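Sorting a shared table, continued

Auður Hjaltested asked for my clearing order for a white tabletop. I do wrappers first, since they slide when anything else is moved. 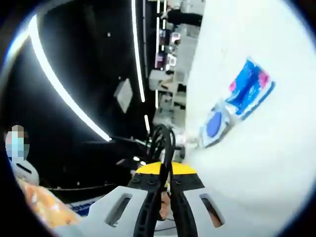

Film packets get flattened and stacked by size. Foil-lined ones go in general waste under the Wanemberg rules. Bottles follow, caps on, then cups. Cables go last: coil, tie, return to the drawer. My bin liner holds 80 liters, which covers 4 tables.
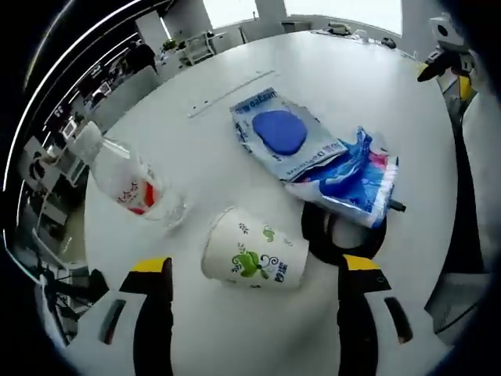 Tipped paper cup, clear bottle, snack wrappers and a black cable.

The wipe-down comes after the cable is put away.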